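Porkport Footwear Repair Training — Progress Report to Appiah
Reporting period ending December
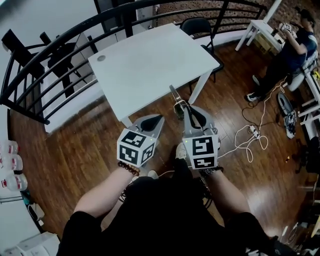
The second phase of the repair course at Porkport has moved from classroom instruction to supervised bench work. Trainees now complete an intake sheet before any work is started, recording sole type, upper condition and the repair requested. Light-colored shoes, such as the one on the floor at the wearer's feet, are entered under a separate code and cleaned with the neutral solution only. The dark solution left marks on pale uppers in the first phase and has been withdrawn from that bench.

Spending remains within the approved budget. Of the 900 dollars allotted to adhesives and thread, 600 has been spent. The order with Jaltidness for replacement heel blocks was delivered short by 6 — a credit has been issued and will be shown in the next statement.

Two items are outstanding. The extraction fan over the gluing bench does not meet the airflow stated in the lease, and solvent work is limited to the morning until it is replaced. The stitching module also needs a revised assessment form. The current version scores seam length but not tension, and results between assessors do not agree.

Approval is requested to move the unspent materials balance to the fan.

Obed Quartey
Course Coordinator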